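Chapter 7
Planning Reach and Grasp with Two Arms

In Chapter 6 the reader built a state estimator for a fixed base and tested it on recorded joint data. The estimator gives the pose of each link at a known time. This chapter takes that pose as given and turns to the planner, the part of the software that decides where the links should go next.

The planner used throughout is the one in the Pluseo package, version 6. The code listings assume that the package has been installed as set out in Appendix B and that the Trulow scene set has been unpacked beside it. Readers who work with another planner will need to change the function names but should find that the order of calls is much the same.

7.1 What the planner is given

A planning request has four parts: a start state, a goal, a world model and a set of limits. The start state is a list of joint values. The goal may be another list of joint values or a pose for one of the grippers. The world model is a list of solid shapes, each with a pose. The limits cover joint range, joint speed and the smallest gap allowed between any two shapes that are not meant to touch.

The form of the goal matters more than it may seem. A goal in joint values names a single state. A goal given as a gripper pose may be met by many states, or by none. With a seven-joint arm, one gripper pose commonly leaves the elbow free to swing through an arc, and the planner must choose a point on that arc before it can search for a path. Section 7.4 deals with the choice.

The limits are read from a single file. Do not spread them through the code. Errors in which the checker and the path smoother hold different values for the same limit are slow to find, as the path passes one test and fails the other only in certain poses.

7.2 Frames

Four frames are used in this chapter:

W, the world frame, fixed to the floor
B, the base frame, fixed to the body of the robot
L and R, the left and right gripper frames
C, a camera frame, which may be fixed to the body or to a wrist

A pose is written with two letters, the reference frame first. Thus WB is the pose of the body in the world, and BL is the pose of the left gripper as seen from the body. Poses are joined by matching the inner letters, so that WL is found from WB and BL. This notation follows Pringle's course notes and is kept to the end of the book.

For a robot with a fixed body, WB is constant and is read once at start-up. For a robot on a moving base it must be read again at each planning request. Exercise 7.3 shows the size of the error at the gripper when an old value of WB is used.

A camera fixed to the wrist has a constant pose with respect to its gripper frame, but its pose in the world changes with every joint step. Each image must therefore be stored with the joint values that held when it was taken. Matching an image to the nearest later joint reading is a common fault. At low speed the fault is hard to see, and it should be tested for at the highest speed the limits allow.

7.3 The world model

The world model holds two kinds of shape. Fixed shapes, such as tables and walls, are loaded from the scene file. Loose shapes are added by the perception code and may be moved, attached to a gripper or removed while the program runs.

Fixed shapes should be kept simple. A table top can be stored as a box and a block as a box, and nothing is gained by giving either a fine mesh. Loose shapes need more care. If the stored shape is too large, the fingers will seem to strike the object before they can close on it. If it is too small, the planner will accept a grasp that drives a finger into the object. The usual answer is to keep two shapes for each loose object, a padded one for moving past it and a close one for the last part of the approach.

The checker runs in two passes. The first compares boxes drawn round each shape and throws out pairs that cannot touch. The second works out the true distance for the pairs that are left. In the Cloltley test scene, 25 shapes are loaded, and nearly all the time spent in checking goes on the second pass. Reducing the number of pairs that reach it is worth more than making the distance code faster.

Small items set close together on a raised surface are the hard case for both passes. Their boxes overlap, so few pairs are thrown out, and a finger must often enter a gap between two of them. The reader should load the chapter scene and look at it from more than one viewpoint before going on.

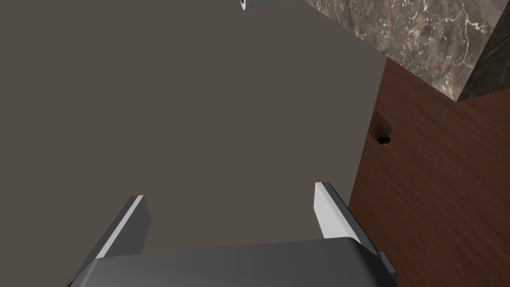
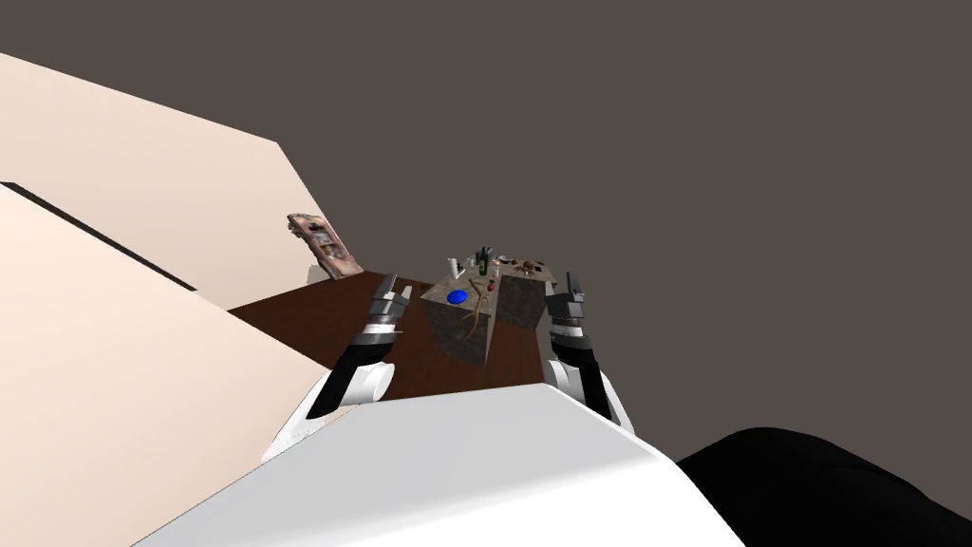
Figure 7.1. Rendered views of the chapter scene. First view: the open gripper, seen from just above and behind. Second view: both arms at the table, with small objects on the two stone-textured blocks.

7.4 Choosing an arm and an elbow position

Given a target object and two arms, the planner must first settle which arm is to be used. The simplest rule takes the arm whose gripper is nearer to the target in a straight line. The rule is cheap and is often wrong, as it takes no account of what lies between.

A better rule solves for the goal state with each arm in turn and scores the results. The score used by Sutherland is the sum of two terms. The first is the joint distance from the start state. The second grows as any joint comes near the end of its range. Listing 7.2 computes both terms for 23 elbow positions per arm, spaced evenly along the free arc, and discards any position that fails the checker.

If every position is discarded for both arms, the request is returned with the code NO_GOAL_STATE. The calling program should treat this differently from NO_PATH, which means that a goal state was found but the search did not reach it in the time allowed.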